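Butcher-block countertop

A butcher-block countertop is a kitchen work surface made from strips of wood glued side by side. Oak is a favorite, and it's easy to see why – the mix of light and dark grain gives every slab its own wonderful pattern!

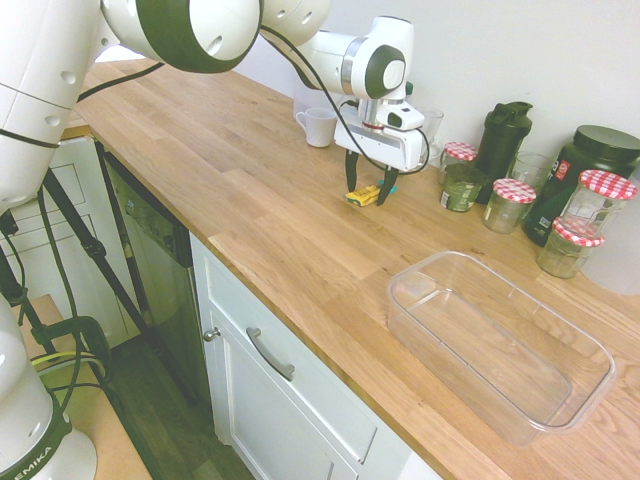
The wood looks great over white cabinets and is kind to glasses, mugs and jars set down in a hurry. Scratches can be sanded out and the surface oiled again, so a well-kept top can serve a busy kitchen for decades. Standing water is its main enemy, especially near the sink, and hot pans should go on a trivet – even a short rest can leave a dark ring.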